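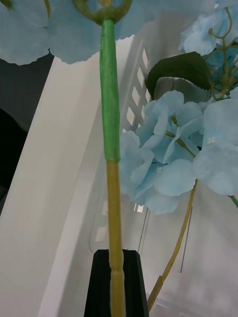
About Colar

Colar assembles and supplies artificial flower stems and finished arrangements for hotels, offices, showrooms and event rental firms. The workshop is in Riltavside and has operated at the same address for 17 years.

Stems are built in sections. Plastic rod is cut to length, flower heads and leaves are fitted, and green floral tape is wound over joints that need cover or extra grip. Tape is applied under light tension - too much and it thins at the edges. Hydrangea, in light blue and other pale shades, makes up most of the current range. Petals are shaped by hand before an arrangement is signed off.

Work is divided into 3 areas: stem assembly, arranging, and packing. The standard stem length is 900 mm. Other lengths are cut to order. Lead time for stock arrangements is 72 hours from confirmation, excluding public holidays.

Colar sells under two names. Stelico covers single stems and loose heads for florists and display teams. Kouris covers complete arrangements, supplied with or without a container. Both use the same components, so replacement heads and leaves are interchangeable.

The catalog is revised each March. Discontinued colors remain available as spares while stock lasts.

Page last updated 2023-07-23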